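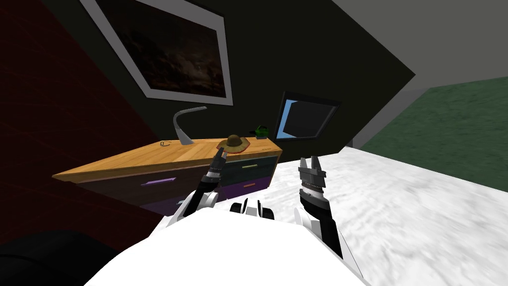

Sim head camera view, both arms up at the dresser.

Planner says the orange handle is unreachable, but it's right there

I'm planning in simulation with Fesitz. The left gripper is supposed to pull the lower drawer, the one with the orange handle. Planning fails after 500 samples every time, with "no valid goal state." The yellow-green handle above it plans fine. I raised the limit and got the same error, only slower. What am I missing?

Kwok

Have you tried restarting it?

Flerncombe

Restarting won't help, though I admire the optimism. "No valid goal state" means it never found an arm pose to plan toward, so more samples just buy you a longer wait. Check two things. First, turn off collision checking and run IK on the grasp pose alone. If that solves, something is in the way, and my money is on the white marbled surface by the dresser corner. Some scenes load that sort of thing with a padded collision box far bigger than what you see. Second, your camera view is tilted pretty hard. If the handle pose comes from perception, make sure you apply the full head rotation and not just yaw. I lost most of March to that one.

Anselmo Barroso

It was the padding. IK solved at once with collisions off. Set padding to 2 mm and it plans in 8 samples. I did restart it too, to be fair to everyone.

Kwok, 26 Nov 2022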